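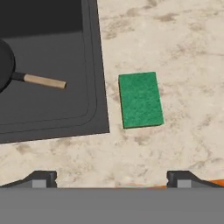 A dark sink in a light marble countertop, with a black frying pan left in it.

Renters should be allowed to fix things. I have lived in the same building on Yazdani Street for years, and my lease still says I may not change a washer in my own kitchen tap. I have to report it and wait.

In April the tap started to drip. I filed a request with Markenano, the firm that manages our 82 apartments. The reply said a plumber would come within 168 hours, a strange way to write a week. He came after 2 weeks, worked for about ten minutes and left. The part costs less than a cup of coffee.

Managers say tenants will do the work badly and flood the place below. Some will. But most leases already make us pay for damage we cause, and mine sets a deposit of $2000 against it. If I am trusted to pay for a mistake, I can be trusted with a wrench.

I do not want to rewire the walls or touch the gas line. Those jobs need a license. I mean washers, drain traps, cabinet hinges, a toilet flapper – small work that owners of houses do on a weekend without asking anyone.

The city could settle this with a short list of repairs that no lease may forbid. Tenants would have to tell the manager afterward and keep the receipt. Until then I will go on filing requests. The bathroom tap began dripping last week, and I have the ticket number on the fridge.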